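Restore test on the new backup box, third night
2025-09-16

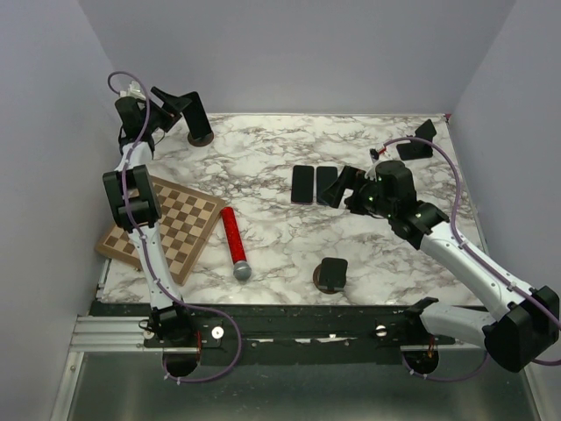
the Lernport backup admin

Full restore of the file server set ran again tonight. Source is the Amato appliance in the Berholm closet, target is the spare host on the second shelf. 198 minutes from job start to last file closed. The first run was 144, the second 192. Same data set, same target, same switch port. I had expected the second and third runs to be faster with the index already warm, so something is off.

Ruled out so far: target disk (write test is flat at line speed for the whole period), network (no drops, no retransmits worth noting), antivirus on the target (off for all three runs). Left to look at: the catalog and the dedupe store.

The catalog is my first suspect. Since the first run I have added two policies, hourly on the database host and daily on the mail archive. Both write to the same pool. If the appliance schedules its cleanup pass after each hourly snapshot, the pass will overlap with any restore longer than an hour. The job log shows a cleanup start at 21:00 and again at 22:00 but no finish line for either. The manual lists a finish event. Either logging drops it or the pass was killed and restarted. Opened a ticket with Jikix support and attached the log bundle. The web form rejected the first upload for size, so I split it in two.

Checked the restored files against the hash list from the source. Three mismatches, all of them open log files on the source at snapshot time. Acceptable. Permissions came across correctly this time, including the inherited ones on the shared project folders, which were wrong on the first run until I ticked the option for explicit entries. Wrote that into the runbook. Also moved the section on mounting a snapshot read-only to the top — it is what gets used for single-file requests and it was on page nine.

Retention still needs a decision. At the current change rate the pool will hold the hourlies for two weeks and the dailies for a bit over two months. The old tape scheme kept monthlies for a year. The appliance can push monthlies out to object storage, but the license tier for that is a separate line on the quote and I have not had a price back.

For tomorrow:
Pause the hourly policy at 19:30, restore at 20:00, compare times.
If the time drops, move cleanup to a fixed window after 02:00.
Ask for the firmware notes. We are one release behind.
Label both uplinks. I pulled the wrong one while tracing the port and lost the management page for a minute — the restore job kept going.

Tapes stay in rotation until the end of September at least.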